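Toy storage and the tidy-up claim: notes for the Wenura parents' evening, 13/03/2024

Start without hello, straight to the bins. Blue, green, red, yellow. 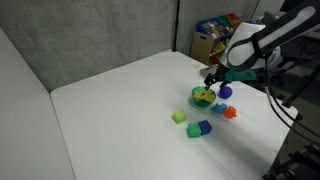 Omolara Nnaji wrote back after the December talk that color bins saved her evenings, and that I should stop picking on them. Her kids are three and five. Read her note out in full, it's fair.

Then my trouble with it. Does a color tell a child anything? Red means what? Look at the blue bin: small mixed stuff. Ask the room who has one like that at home. Wait for hands.

The Sikeston leaflet says sorting bins "build order." Says who? I wrote and asked. They sent me another leaflet.

My own count, done over one wet weekend at home: 842 pieces, 33 of them in the bin we'd agreed on. Say plainly that one house proves nothing.

Slow down here. Toys out on a table get played with. Toys in a low bin at the back get forgotten, or so Bello Ogunleye keeps telling me. I half believe him. Don't oversell it.

What I'd try before buying anything:
Fewer toys out. Put a box away for a month.
Let the kid pick what goes where.
Skip the labels until they can read them.

If someone asks about the Vededlow unit: haven't used it, won't guess.

Questions, ten minutes. Chairs back against the wall after.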